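件名: Re: [dromport-ops] 双腕セルの作業前確認、改訂案について 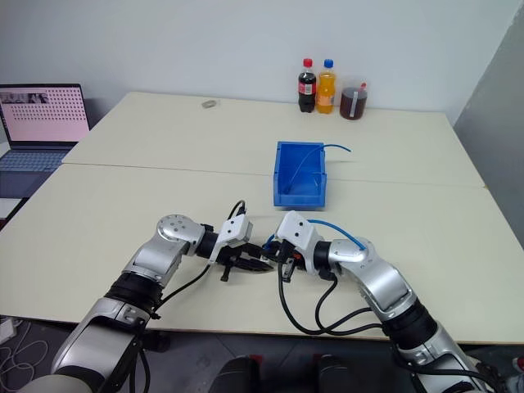 Medranoさん、みなさん

改訂案ありがとうございます。17ページを通読しました。日曜に読むものとしては、かなり上位に入る厚さでした。

Crescencio Medrano さんは書きました:
> 2024年3月31日（日）付で改訂案を置きました。主な変更は次のとおりです。
> (1) 両腕の共有領域に入る動作は、片腕ずつ許可を取る。
> (2) 自動運転前のケーブル確認を、目視から署名つきに変更。
> (3) 作業台に置いてよいものを一覧にする。
> 反対がなければPovby側にも同じものを適用します。

(1) は賛成です。ただ「共有領域」の定義が、本文では机の中央、付録Bでは「両グリッパが届く範囲」になっています。後者だと机のほぼ全部が共有領域で、片腕はたいてい許可待ちの列に並ぶことになります。役所の窓口なら見慣れた光景ですが、双腕を買った意味が薄れます。指先どうしがほとんど触れる距離まで寄せる作業は現にあるので、領域の広さより、接近時の速度上限と停止距離で書くほうが実務に合うと思います。

(2) は条件つきで賛成です。腕の下に垂れるケーブルの輪は、姿勢によって余り方が変わります。始業時に一度署名しても、確認したのはその姿勢のケーブルだけです。可動範囲の端まで低速で動かし、机の縁に引っかからないことを見てから署名、という順序にしてください。細いチューブの取り回しも同じ欄に入れてほしいです。床の電源タップとその配線は、案のどこにも出てきません。ロボットの一部ではないから、という理屈はわかりますが、つまずく人間はそこまで厳密に分類しません。

(3) が本題です。許可品の一覧は78項目ありますが、これを覚えている人には別の仕事を頼みたいです。青い収納ケースは載っていて、飲み物のボトルは載っていません。一方で、対象物としてのボトルは別表にあります。コーラが試験対象か誰かの昼食かは、書類上は置いた人の心の中で決まるわけです。そこで代案です。

・その日の作業に使う物は、作業票に書く。
・液体の入った容器は蓋の有無を作業票に書き、使わない間は机の奥の壁際に寄せる。
・ノートパソコンは両腕の到達範囲の外に置く。
・作業票にない物は、始める前にどける。

4行で足ります。一覧は付録に残して構いません。読む人はいるかもしれません。

Povbyへの横展開は、少し待ってもらえますか。あちらは机が1台で、継ぎ目をまたぐ動作がありません。こちらの「継ぎ目の段差を確認」の項をそのまま渡すと、存在しない継ぎ目に毎朝署名することになります。Valdovinosさんなら本当に署名して送ってきます。

なお、付録Cの停止ボタン試験が「20回に1回」となっていますが、何の20回でしょうか。起動なのか作業なのか、Figueroaさんと私で解釈が割れました。私は毎始業時でよいと思っています。押すだけですし。

文言の修正は別便で送ります。誤字は少なめでした。

Emília Malý
Dromport 双腕セル担当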